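Sorkau Kerbside Bay Sensor

Item 47 in the Skadent parking range

Every maker of bay sensors says theirs will end arguments about who parked where and for how long. We sell this one and we would not go that far. The Sorkau is a puck that sits flush in the road and notes when a vehicle arrives over it and when it leaves. It doesn't read number plates, and it can't tell the mayor's car from a plumber's van. Someone still has to walk over and write the ticket.

What you get
Sensor puck, fixing collar and resin
Battery, sealed in
One year's access to the Sepp log, which keeps entries for 100 days

The brochure promises a reading within 30 seconds. In our own trial at Stokuscombe it was more often 32, and slower in heavy rain. Man-sik Yeo, who ran the trial, would not use it for loading bays with very short limits — neither would we.

Be wary of the claim that sensors pay for themselves. They might, if your wardens act on the alerts. If the alerts go to an inbox that is opened in June and forgotten by July, you have bought an expensive lump for the road.

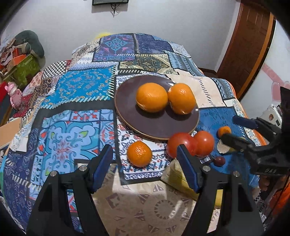
Can the log be used to settle an appeal?
It can show when the bay was filled and emptied, but it won't prove whose car was in it, so you will still need the warden's notes.

Trade orders and awkward questions go to Tae-yang Wi at the Skadent sales desk. Fitting is charged separately and depends on the road surface.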